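Call for Participants: Home Bread Baking Study (Plutstead)
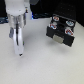 Photo: Colleen Boychuk

Posted 2022-03-08

We are looking for people who bake bread at home and who are willing to write down what they do. The study is organized by Nernent, a small research office in Plutstead that works on food habits in the household. You do not need to be a good baker. We are equally interested in the person who makes two loaves every week and in the person who started last winter and is still fighting with the dough.

What the study is about

There are many books which tell people how bread should be made. We know much less about how people make it in an ordinary kitchen, with children at home, with an old oven, with a bag of flour which was bought on sale. We want to learn when people follow a recipe, when they leave it, and how they decide that the dough is ready. The earlier part of our work was with sourdough only. This time all kinds of yeast bread are welcome, also flat breads and sweet breads.

Who can take part

You can apply if you are 18 or older, if you bake bread in your own home at least 2 times in a month, and if you live in Plutstead or can travel here for one meeting in April. You should be comfortable to write short notes in English. Mistakes in the language are no problem, the coordinator makes them also. Professional bakers, and people who worked in a bakery during the last year, can unfortunately not be included.

If two persons in the same home bake, please choose one of you for the diary. The other person is welcome to come to the meeting.

What we ask from you

You will keep a baking diary during 90 days. Each time you bake, you fill in one page: which flour and how much, how long the dough was resting, the temperature in the kitchen if you have a thermometer, and a few sentences about how it went. One page takes ten minutes, a little more in the beginning. If you do not bake in some week, you write only "no baking" and this is also useful to us. Please do not bake more than usual to please us.

The diary can be on paper or in Luro, the online form that we use. Luro works on a phone, but several people in the last group told us that they preferred paper, as their hands were full of flour. We send the paper diary by mail with a stamped envelope for the return.

In April we will meet once in our rooms on the second floor. The meeting is 92 minutes in the plan, a strange number which comes from the bus timetable, and there is coffee. Participants bring one bread of their own and we talk about it in groups of four. It is not a competition and no bread gets a grade. After the diary is finished there is one telephone interview of half an hour.

What you receive

Every participant who completes the diary and the interview gets $500. If you must stop earlier, you are paid for the weeks you have done. Bus tickets to the meeting are paid back when you bring the receipt. We cannot pay for flour or other ingredients, with the exception of one bag of the Xenos wheat flour which everybody will bake with once, in the third week.

Allergies and safety

The Xenos flour contains gluten. If you bake only gluten-free, you can take part without this step, please write it in your application. At the meeting there will be nuts, milk, egg and sesame on the tables, and we are not able to separate them fully. A person with a serious allergy can do the meeting by telephone.

Your information

Your name and address are kept apart from your diary. In reports we use only a number. We may quote sentences from the diary, and you can say no to this on the consent form without losing the payment. You can leave the study at any time, and you do not have to tell us why.

How to apply

Write a short letter or e-mail to Muthu Rao, study coordinator at Nernent. Please include:

- your name and telephone number
- how often you bake, and which bread you made last
- what kind of oven you have (gas, electric, wood, other)
- if you want the paper diary or Luro
- allergies, if any

A recipe is not necessary, but if you have a question about your bread you can put it in the letter - Muthu collects them for the talk in the meeting.

We answer to everybody, also when the group is full. People who do not get a place now can stay on the list for the next study, about soup.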